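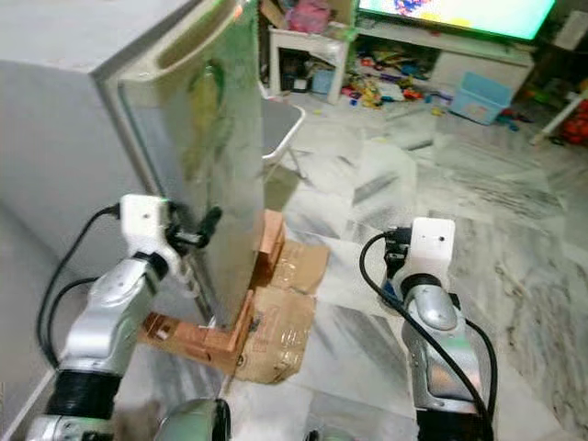
Mudutdale Shared Workshop, Home Robotics Group

Chapter 2
The Door Problem

Builders like to say that a robot "can open a fridge." Be wary of that sentence. A gripper pressed to the side edge of an open door tells you where the fingers are. It says very little about how hard they push, or whether the same move would work on a different door.

Anastasia Tsolakis and Tarık Ateş logged 274 tries on their two-armed build in August. Their notes are better than most, and I still don't trust the success column, which lumps a clean pull together with a door somebody nudged.

In this chapter we take one arm at a time. We start with the cable run along the back of the arm, then turn to grip force. Read Section 2.1 before you buy a stronger motor. You probably don't need one.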